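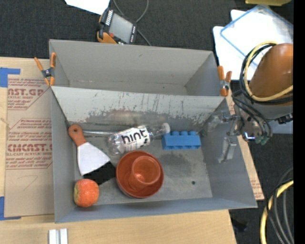
torque_ledger wrote:
Before anyone orders the Windedus pick kit, read the payload table twice. The rating is at the wrist flange, without the gripper. Once you subtract the gripper and the cable loop you have a lot less than the headline figure.

Share (4)

binrunner wrote:
Fair, but that is how nearly every arm vendor writes it. For light household items like a cup, an apple or a scraper it doesn't matter. What I care about is reach into the corners. With a sloped-wall bin the finger gets close to the wall long before the tool center point is over the object. Does the kit software let you set a wall offset per side, or one value for the whole bin?

flatpack_op wrote:
One value for the whole bin in the version I have. Per-side is in the Jislow add-on, sold separately. I set mine to the worst wall and lost a strip along the other three.

torque_ledger wrote:
Per-side offsets should be in the base package. It's four numbers in a config file.

flatpack_op wrote:
Agreed. The file does have four fields. Three are ignored without the license.

Share (11)

mezzanine wrote:
I ran the kit against the Gukwood gripper on the same two-compartment transfer job. Mixed items, one side to the other, then back. 200 attempts each, same bin, same lighting.

Windedus kit: 192 good transfers
Gukwood on the same arm, default settings: 116 good transfers

Most of the Gukwood misses were nested parts, a small cup sitting in a bowl. It closed on both rims and took the pair or dropped the pair. I scored either one as a miss.

binrunner wrote:
Default settings is doing a lot of work there. Gukwood ships with a wide opening because they expect you to tune it. Narrow the pre-grasp opening and the nested case is a different test. I don't think those two lines belong next to each other.

mezzanine wrote:
The Windedus was on defaults too. A buyer without a tuning week gets those numbers. If you have settings you trust, post them and I will rerun.

binrunner wrote:
Will do. Also, did you clamp the bin? Mine creeps on a wood top when a finger drags down the wall, and after enough cycles the calibration is off — looks like a vision fault and isn't one.

mezzanine wrote:
Clamped both sides, at the divider. Check clearance to the clamp handles before you enable automatic paths. They are not in the collision model unless you add them.

Share (7)

ohmside wrote:
Anyone dealt with Mulligan for service? They are listed as the repair partner for the kit. My quote for a wrist cable replacement excludes labor.

flatpack_op wrote:
Used them in September. Turnaround was fine. The cable they fitted was stiffer than the original and pulled on the wrist at full rotation, so leave a bigger loop. Ask for the part number before you approve the quote.

torque_ledger wrote:
Ask for the bend radius too. I still would not buy the kit at list price with the offset fields locked.

9 comments hidden | Contact the moderators | Back to top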